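Dogar Comes to Phones in February

Jorwood, the puzzle game that has been on consoles and PC for two years, is getting a follow-up made for phones and tablets. The new game is called Dogar, and its developer, Adau, has set the release for February on both iOS and Android.

Players who know Jorwood will find the basics the same. You run a small ferry between islands, pick up cargo, and try to fit everything on deck before the tide turns. Dogar moves the action to a river and adds locks, low bridges and a second boat. You switch between the boats by tapping on them. Progress saves at every dock, so a session can be as short as one crossing.

The first chapter is free and has nine levels. After that, a single purchase opens the rest of the game. There are no ads, no energy timers and no coins to buy. Adau says it looked at a free version with ads and dropped the idea when testers kept quitting during the breaks.

The game takes up 459 MB once installed. It works offline, apart from the daily river, a new map that everyone gets at the same time and that needs a connection to download. Scores on the daily river go to a leaderboard, which you can turn off in the settings. Cloud saves work between devices on the same system. You can't move a save from an iPhone to an Android phone, and there is no word on whether that will change.

We played three of the early levels on a tablet and one on a phone. The tablet is the better fit. On a small screen the crates get hard to pick up once the deck is full, and we dropped a few in the water by mistake. There is a zoom button, but it resets each time you change boats. The sound is good, especially the engines, and the text can be made larger from the main menu.

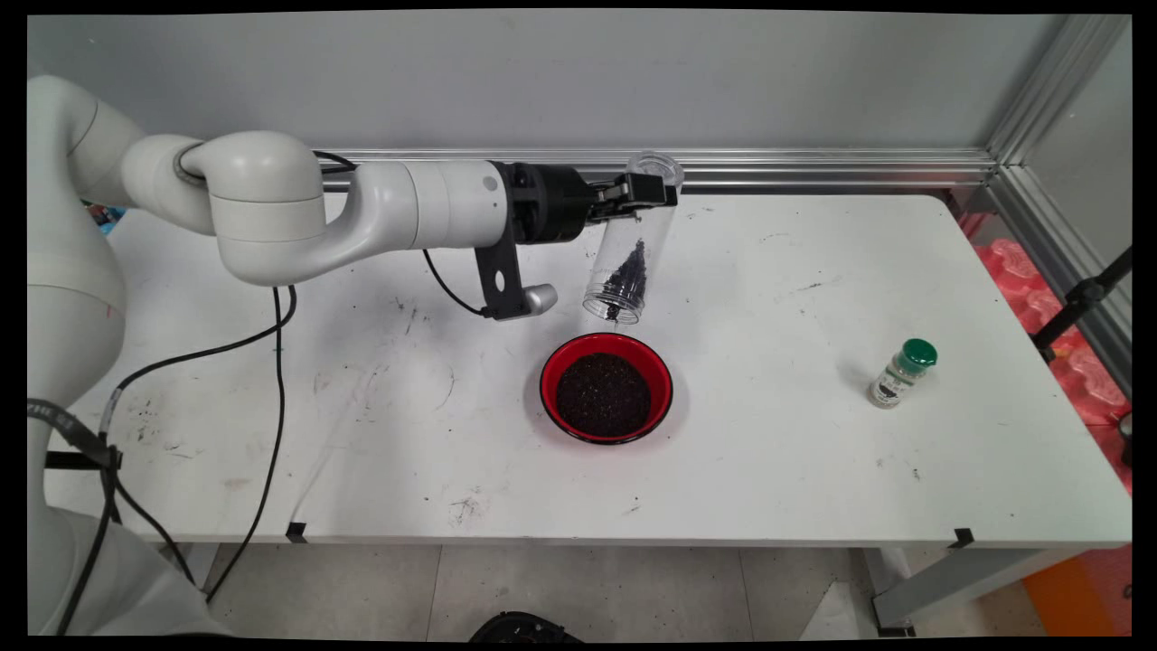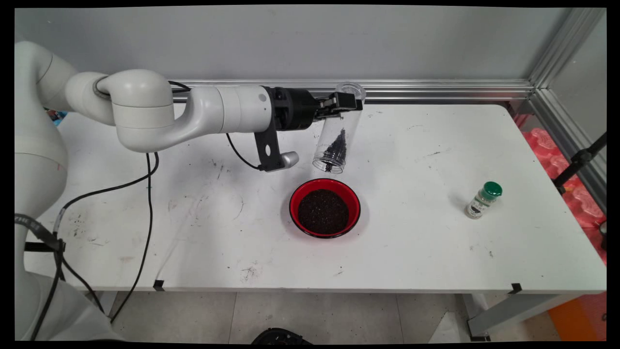
Signups for the beta open on 13 November 2018 through the Adau website. Places are limited, and the Android group will start first. Beta saves will be wiped before launch, so don't get too attached to your boats.

Owners of Jorwood on PC will also get a small update with the Westgate map, which was cut from the original game. It has a harbor, a long canal and one very tight turn. The update is free and should arrive on the same day as Dogar. A console version of the map is planned, but it has no date yet.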